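Régler la prise en hauteur sur un robot d'archivage Pusari

Mis à jour le 5 avril 2024

Un robot humanoïde sait marcher, se pencher et saluer les visiteurs de la direction. Lui faire attraper un classeur dans une armoire demande un peu plus de temps. La procédure qui suit concerne le Pusari de notre atelier, bras droit équipé de la pince à doigts longs, torse et jambes montés. Elle remplace la note de novembre, que trois personnes avaient annotée au crayon dans des sens opposés.

Prévoyez une matinée. Le constructeur parle de 20 minutes, sans préciser sur quelle planète.

Ce qu'il faut avoir sous la main

Une clé dynamométrique fine, un jeu d'embouts hexagonaux, un chiffon non pelucheux, une règle métallique, la console Gresden avec sa batterie chargée (vraiment chargée, pas « elle devrait tenir »). Et deux boîtes d'archives à remplir de papier, parce qu'un réglage fait sur des boîtes vides ne vaut rien dès qu'on y range quelque chose.

1. Mettre le robot en position sûre

Arrêt d'urgence enfoncé, jambes verrouillées, bras gauche replié le long du corps. Vérifiez que les deux genoux sont bien au même angle sur la console. Si l'écart dépasse un degré, recommencez l'initialisation des jambes avant de toucher au bras. Un robot qui penche corrige avec l'épaule, et vous passerez l'après-midi à régler une épaule qui n'a rien.

2. Contrôler le poignet

Passez le chiffon sur le module de poignet, puis contrôlez chaque vis au couple indiqué sur la fiche de la pince. Ne resserrez pas « un petit coup pour être sûr » : c'est précisément ainsi que nous avons commandé un deuxième poignet.

Regardez ensuite le câble. Il doit former une boucle souple entre le poignet et le coude, sans vrille. Pliez le coude à fond, dépliez-le, tournez le poignet dans les deux sens. Si le câble se tend à un moment quelconque, redonnez du mou côté coude, jamais côté pince.

3. Refaire le zéro de la pince

Dans la console, menu Effecteur, puis Zéro. Les doigts se ferment, s'ouvrent et se referment. Attendez la fin du troisième mouvement, même si l'écran affiche déjà « terminé » au deuxième. C'est un défaut connu du logiciel, signalé, et apparemment très aimé de ses auteurs.

4. Placer le robot devant l'armoire

Ouvrez la porte en grand avant d'approcher le robot. Il sait théoriquement le faire lui-même, mais ce réglage-là a sa propre page et ses propres regrets. Avancez-le ensuite jusqu'à ce que la console indique 400 mm entre le torse et le bord de l'étagère.
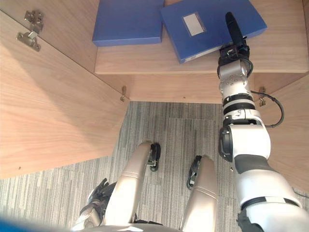 Lancez l'approche à vitesse réduite, 8 % au maximum, une main sur l'arrêt d'urgence. Surveillez deux choses : la boucle du câble, qui adore s'intéresser aux charnières, et la distance entre l'avant-bras et le montant de l'armoire. Au premier frottement, arrêtez, reculez le bras par la console et décalez le robot vers la gauche. Ne poussez pas le bras à la main tant que les freins sont serrés.

5. Régler la force d'appui

Le seuil d'usine est à 31 N. Il convient sans doute à des parpaings. Descendez-le par petits pas jusqu'à ce que le doigt s'arrête au contact sans enfoncer le couvercle, puis enregistrez le profil sous un nouveau nom. Le profil « Pillai » est celui de l'atelier voisin, avec d'autres doigts : n'y touchez pas, même s'il marche mieux que le vôtre.

6. Valider

Faites cinq prises de suite sur chaque boîte, en la déplaçant un peu entre deux essais. Une boîte posée de travers est le cas normal, quoi qu'en pensent les plans de rangement. En cas d'échec, relisez d'abord l'étape 3.

Pour les pièces, les doigts de rechange viennent d'India et les délais sont ce qu'ils sont. Commandez la paire quand le revêtement commence à lustrer. Notez la date du réglage dans le carnet accroché à la console, au stylo cette fois.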